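Simulation checks at Rakine: common questions

Does a pass in simulation count as a safety assessment?
No. People keep hoping it does. A simulated pass shows that the arm coped with the cases somebody thought to put in, and a risk assessment still has to be done on the real cell.

We ran 1,000 trials. Isn't that enough?
Enough for what? If 700 of them start from nearly the same layout, you have tested one layout many times. Report how many different layouts you used alongside the total.
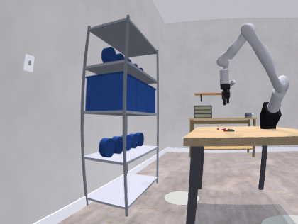 Failed runs stay in the count as well. We have seen reports where they were quietly dropped as "bad starts", and we send those back.

May we quote the supplier's success rate?
You may quote it, with the supplier's name next to it. It doesn't replace your own figure. Clutmont and Brurkico sites follow the same rule.

Who signs off?
Two people, one of whom had no part in building the test. At Cairns that is Kanokwan Siriwan. Elsewhere, ask Mojtaba Kiani.

Do small changes to the gripper need a fresh run?
Yes. "Small" is usually the word of whoever made the change. Repeat all 4 test groups and keep the old results.

How long do we keep the logs?
4 years, including the settings file. A log without its settings will be treated as missing.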